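Search this site
Enter keywords
Go

Print this page | E-mail this page

Setting up a second account as a storage mule in Asar

Reading time: 4 minutes

By Vlasta Kolář

This guide covers moving items between two Asar accounts without losing bound gear or tripping the trade limiter. It assumes both accounts are on the same server and that the main account has finished the Drummond chapter. If it has not, the shared warehouse tab will be missing and the steps in the second half will not work.

Before you start

You need:

- one main character at level 5 or higher
- one new character on the second account, past the tutorial island
- 400 silver on the main account for the warehouse deed
- 3 free bag slots on each side

The deed price is the same on all servers. It does not go down with merchant reputation, although the tooltip says it does. The tooltip has been wrong since the August patch.

Creating the mule

Make the second character in the Drummond starting zone. The other two zones put the nearest bank on the far side of a ferry, and the ferry does not run for characters under level 5. Class does not matter. Race matters slightly: the short races open containers faster in the current build, by a margin you will only notice when moving full bags.

Skip every optional quest on the tutorial island. Quest rewards on the mule bind on pickup and take up slots until you destroy them one at a time.

When the character leaves the island, walk to the bank and set the recall stone there. Log out at the counter. A character logged out inside a bank loads straight to the bank window if "Resume last panel" is switched on under Options > Interface > Windows.

Buying the deed

On the main account, talk to the clerk on the upper floor of the bank and choose Property, then Storage, then Shared. Enter the mule's full name, including the server suffix. The field is case sensitive and gives no error if the name is wrong. It takes the silver and registers the deed to nothing.

To check that it worked, close the window, reopen it and look at the second line. A correct entry shows the name in white. Gray means the name was not found. A gray entry can be edited once for free within the same session, so check it before logging out.

The mule then has to accept. The invitation arrives as in-game mail, normally within a minute. On Wednesday the servers restart in the morning, and invitations sent just before the restart are dropped. Send them again afterward.

Moving items

1. Open the shared tab on the main account.
2. Turn off auto-sort on both accounts. With auto-sort on, a stack can be merged while the other account is reading it, and the transfer fails.
3. Move unbound gear first, then materials, then currency items.
4. Close the tab. The other account cannot withdraw while it is open.
5. Open the tab on the mule and withdraw.

Stacks are limited to 2000 units. Anything larger has to be split by hand. Hold Shift and drag, type the number and press Enter – clicking OK with the mouse sometimes sends the whole stack.

Account-bound items cannot go through the shared tab at all. They appear as movable, and the cursor picks them up, but they return to the bag when the tab closes. Leave them on the main account.

The trade limiter

The limiter counts transfers, not value. One stack of 2000 ore and a single arrow both count as one. This makes it worth filling stacks before moving them. When the limit is reached the tab locks until the daily reset, and items already in it stay where they are. They are not lost and do not expire.

Subscribed accounts have a higher limit than free ones. The limit that applies is the one on the account making the deposit, so a free mule attached to a subscribed main can receive at the higher rate but sends back at the lower one. Keep this in mind if you let the mule's subscription lapse. Existing items remain available – only the rate changes.

Add-ons

Staltamix shows the contents of both accounts in one list. Install it on both, log in to each once and then open the bank window so it can build its index. It does not refresh by itself. After a large transfer, type /stx scan on each side.

Jovum does the same job and adds price history, but it conflicts with the default mail window. If you run both add-ons, disable the Jovum mail module or invitations will not open.

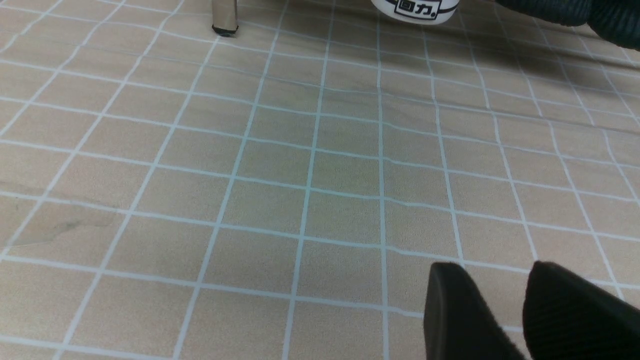
If the list in Staltamix shows an item twice, delete the index file on the account that no longer holds it and scan again. The file is rebuilt the next time the bank window is opened.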